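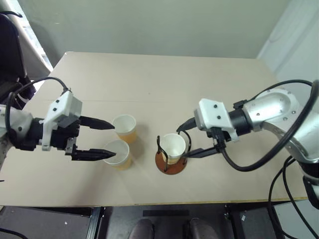 Gwilym Dafis
Writer, occasional baker, full-time tea drinker

Jun 24, 2024 · 2 comments · 30 shares

Quick one today, got to be out the door soon. Giving up takeaway coffee. Week nine. Still grumpy.

Started in April when I finally added up the bank statement. Not going to print the total. Let's just say it would have covered the car rego and new tyres with change left over. Gone on flat whites, mostly from the place on Lewis Street, mostly drunk walking, half of them cold by the time I got to my desk.

So, the stovetop pot. Second-hand, 30 bucks, handle a bit melted. First week was awful. Burnt, bitter, grounds in my teeth. Iolo Jenkins at work told me to start with hot water in the bottom and keep the flame low and that fixed most of it. Thanks Iolo. Beans are whatever's on special — sorry to my coffee snob neighbours.

What I miss is the walk. Ten minutes, bit of sun, a chat with whoever's in the queue. Tried walking round the block with my own mug and felt like a goose. Did it again teh next day anyway. Now I know the name of every dog between here and the oval.

Slipped up twice. Once at the airport, once after the dentist. Not sorry about the dentist one.

Mum reckons I should switch to tea in the arvo. Already do, Mum. Four cups.

Sleeping better? Maybe. Definately less twitchy in meetings. Will report back on the milk frother, its still in the box.

2 comments

We use cookies to make this site work. Accept / Manage settings

Get new posts by email. Unsubscribe any time.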